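Buscar en la guía Buscar Borrar

4. Lavar las fundas del sofá Flumer

¡Vamos con lo que más pereza da! Yo lo hago los martes por la tarde, con la casa tranquila.

1. Saca los cojines y abre las cremalleras hasta el final (la de atrás se engancha, paciencia).
2. Aspira las juntas, que ahí se mete de todo. 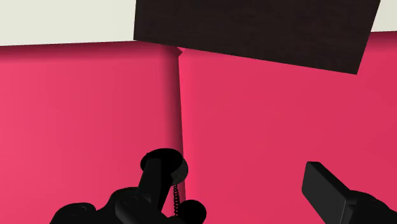 La junta entre los dos cojines, en rosa.

3. Da la vuelta a las fundas y lávalas a 34 grados, con 40 ml de jabón líquido. Nada de suavizante, por favor.

Nota: si tu tela es la Talpur, prueba antes el jabón en una esquina. Yo no lo hice con la primera y me quedó un cerco precioso.

4. Tiéndelas a la sombra, estiradas, sin pinzas en las costuras.

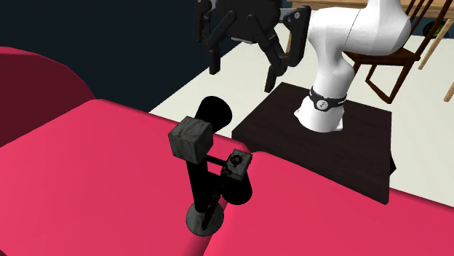
5. Vuelve a ponerlas cuando todavía estén un pelín húmedas, empezando por las esquinas del fondo, y cierra despacio.

Precaución: ¡nunca a la secadora! Encogen y luego no hay quien cierre la cremallera.

Usamos cookies para mejorar tu visita. Aceptar

Relacionado
Patas Fulta: montaje
Manchas de café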